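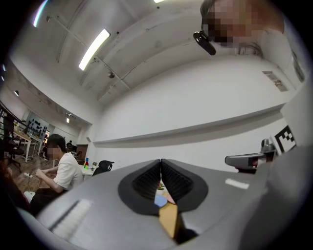
Sunday sort-out at Jarkham, 2019-02-17

I'd been putting this job off since May, when Mitali Begum handed me the keys and a very full set of shelves, and every week it got pushed back behind something noisier. The long fluorescent lights up on that white ceiling are not flattering to anyone (me least of all), but they're brilliant for telling a pale yellow block from a cream one, and that was half the battle. I do love a pale yellow block. There's one standing upright in among the light blue and the pink, with a few little green leaves poking in as well, and those are just my sort of colours.

Blocks are now sorted by colour instead of by size, which Mitali argued for and I argued against for the best part of an hour. She won. The yellows go on the bottom shelf, where the smallest ones can reach.

Anything green and leafy lives with the farm things from now on, please, even if it came out of the Ollska kitchen set. I've written a label!

We ended up with 14 tubs and 8 lids, so if you took a lid home with biscuits on it, I'd love it back. The spare puzzles went to the Amarasinghe family, and the Nuten train track is staying put until somebody finds the other bridge.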